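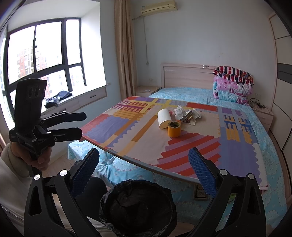

Can a Robot Learn to Tidy Up by Copying You?

You may have heard someone say that robots are "learning by themselves." Be a little suspicious when you hear that. Most of the time, a lot of people did a lot of boring work first.

Say you want a robot to pick up a roll of tape and put it in a trash bin. You could do that before you could read. For a robot it is hard. It doesn't know what tape is or how tightly to squeeze. It doesn't know that a trash bag can be crumpled one way today and another way tomorrow.

So people show it. They walk into an ordinary room, like a bedroom with a folding table in it, and they do the job using a gripper they hold in their hand. A gripper is a bit like the grabber toy you might have at home. It has two stiff fingers that close together, and on these ones each finger has a blue rubber pad on the inside. There's a camera too, so the gripper's view gets saved.

One try at the job is called an example, or a demonstration. Then you put the things back on the table and do it again. And again.

Why do they need so many?

Cayetano Cordero collects examples for a project called Holtell. He told us he once practiced the same job for 10 days. "My thumb got sore," he said. "I started dreaming about tape."

The computer looks through all the examples and hunts for patterns. When the camera sees this, the hand moves like that. If every example has the tape in the same spot, the computer may only learn to reach for that spot. Move the tape over a little and the robot might grab at air. People change the things on the table, and they change rooms, to try to stop that from happening.

Does it work?

Sometimes. This is where you should ask questions.

Golshifteh Bahrami tests robots for the same project, and she keeps a notebook of what goes wrong. In May her robot did a tidying job well in 4 tries out of 10. That is less than half! If your little brother put away his blocks that often, you would not call him a tidying genius. But a video of only the good tries would look amazing, and videos are what most people get to see.

If you watch a robot video, try asking:

How many times did they film it before it went right?
Was the robot in a room it had practice examples from?
Was a person steering it?
Did they speed the video up?

Sometimes there are good answers. Sometimes the company doesn't say.

Is it really learning?

People argue about this one. Behrouz Azimi, who teaches a Saturday computer club, thinks "learning" is too big a word. "It copies, and it mixes up what it copied," he says. Golshifteh doesn't agree. She has seen a robot pick up a toy that was in none of the examples -- though she says it dropped the toy right after.

Something to try

You need a friend, a pair of kitchen tongs and a sock. Pick the sock up with the tongs and drop it in a basket. Your friend writes down every single thing your hand did. Now your friend has to follow those notes exactly, with eyes shut, after you have moved the sock.

Page last changed 7/4/23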